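서비스 로봇 운용기준 포럼 > 표면 청소 작업 > 책상 닦기 작업의 종료 판정 기준 개정안 의견 수렴

작성자: 운용기준_담당
현행 지침 4항은 "육안상 오염이 제거된 상태"를 작업 종료 조건으로 규정하고 있습니다. Onex 현장과 Huvarix 현장에서 제출한 작업 기록 181건을 검토한 결과, 동일한 조항을 두고 판정자 간 해석이 일치하지 않는 사례가 확인되었습니다. 특히 선명한 선은 감점하면서 넓게 번진 옅은 자국은 통과시키는 경향이 있었습니다. 이에 다음과 같이 개정을 제안합니다.

가. 선, 번짐, 점 형태의 잔류물을 각각 별도 항목으로 기록한다.
나. 천이 표면에 닿아 있는 동안에는 종료 판정을 하지 않는다.
다. 천에서 떨어진 실이나 보풀도 잔류물로 본다. 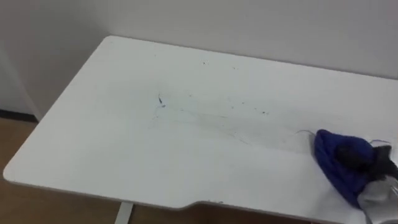 참고 1. 흰색 상판, 파란색 천. 상판에 옅은 회색 줄 자국과 천의 실오라기가 보임.

작성자: clelon_qa
가항과 나항에 동의합니다. 다항은 재검토를 요청드립니다. 실오라기는 천의 관리 상태에 관한 문제이므로 닦기 동작의 성패와 분리하여야 합니다. 두 가지를 한 점수에 합산하면 동작을 개선하여도 수치에 반영되지 않습니다.

작성자: Kanokwan Rattanakul
이용자의 관점에서는 책상 위에 남은 것이 잉크인지 실인지 구분할 이유가 없습니다. 다항은 유지하되, 원인 코드를 별도로 부여하는 방안이 적절하다고 판단됩니다. 천 교체 주기를 200회로 정한 현장이라면 원인 코드만으로 주기의 적정성도 점검할 수 있을 것입니다.

작성자: clelon_qa
원인 코드를 의무 기재로 한다면 이의를 철회하겠습니다. 다만 선택 기재로는 부족합니다.

작성자: 운용기준_담당
의무 기재로 수정하겠습니다. 아울러 판정 시야에 관한 조항을 추가하고자 합니다. 판정용 화면에는 그리퍼가 상판을 가리지 않아야 하며, 천이 상판에 놓여 있는 경우에는 그 아래 면적을 "미확인"으로 처리합니다. 파란 천 오른쪽으로 물결 모양의 파란 선이 이어지는 아래와 같은 화면에서도 천 밑의 상태는 판정 대상에서 제외됩니다.
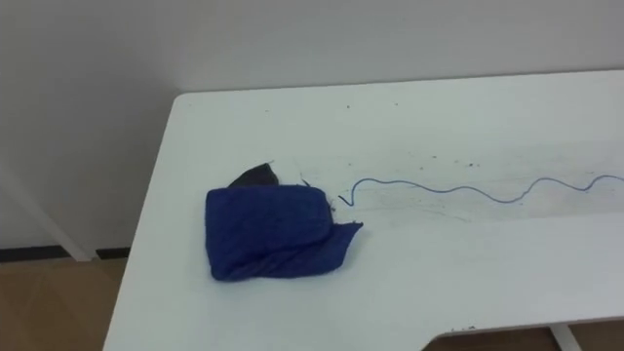 작성자: Khương
미확인 면적을 허용하는 데에는 반대합니다. 그렇게 하면 천을 치우지 않은 기록이 오히려 유리한 점수를 받게 됩니다. 천을 상판 밖으로 옮긴 뒤 3초간 정지한 화면을 제출하도록 하고, 제출이 없으면 미완료로 처리하여야 합니다.

작성자: 운용기준_담당
타당한 지적입니다. 중간 점검에서는 미확인 처리를 허용하고, 최종 판정에서는 천을 치운 화면을 필수로 하는 문안을 12월 개정본 초안에 반영하겠습니다. 정지 시간에 관한 의견은 계속 접수합니다.

작성자: clelon_qa
정지 시간은 카메라 노출 조건에 따라 현장별로 달라질 수 있습니다. 본문보다는 부속서에 두는 편이 개정 절차상 수월할 것으로 보입니다.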